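4.2 Repertory Screenings and the Returning Audience

The second part of the study concerns older films shown again in small theaters, and the people who come to see them. Earlier work by Bonsu treated the repertory audience as a single group made up mostly of lifelong filmgoers. The admission records kept by the Marska, a single-screen house with a regular program of revivals, do not support that view.

Over one season the Marska sold 2673 tickets to revival screenings. Of these, 831 went to patrons who had not attended a revival at the theater before. Newcomers were most common at westerns and crime pictures and least common at silent films, even when the silent programs had live music. Ticket price had little bearing on the pattern. Agbeko reports a similar split at the Prellell, where the program is smaller and leans more heavily on musicals.

Interviews were held with 20 patrons in the lobby after evening shows. Eleven said that a family member had first told them about the film they had just watched. Several had seen it before on television, often in a cropped version, and described the theater showing as their first full viewing. Only a few named the director when asked why they had come. The printed program notes were read by most of those interviewed, usually before the lights went down.

These findings bear on how revivals are introduced. At the Marska, a short talk by Adjoa Bonsu preceded each western in November. Patrons remembered plot background and details of filming well, but rarely recalled remarks on influence or remakes. The talks at the Prellell were given after the film, and a larger share of the audience left before they began. Section 4.3 considers whether the order of talk and film affects return visits.

Figure 3. Rendered view of a white robotic arm over a white tabletop.

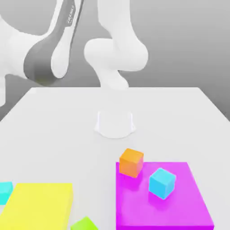 Reading time: 2 min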